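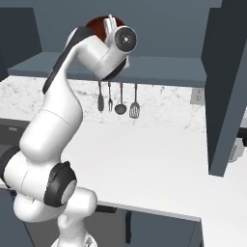

Onel potluck runs out of everything but potato salad

The town of Onel held its June potluck on the green, and by 2 in the afternoon there was nothing left to eat except potato salad, of which there was a great deal.

More than 20 households had signed up in the "sides" column. The "mains" column attracted Mattes Nolte, who brought one meatloaf and was thanked for it by people he had never met.

"I cut it thinner and thinner," Nolte said. "Toward the end you could read through it."

Organizer Fadwa Ouazzani had asked residents to bring their own bowls this year, after a long debate over paper plates. Most did. Several went home with a different bowl than they came with, and Ouazzani has been fielding calls ever since. She would like it known that she is not a lost property office.

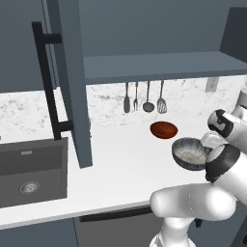 A speckled bowl held above a kitchen counter, a brown wooden one on it.

Moataz Benmoussa, whose potato salad was judged the best by a panel that included his brother-in-law, declined to share the recipe. He did allow that there was mustard in it – "some," he said, and then left.

Next year's sign-up sheet will have a limit on sides. Sota Tanabe has already asked whether coleslaw counts. Ouazzani says it does, and that the matter is closed. Tanabe says he will be bringing it up again in the fall.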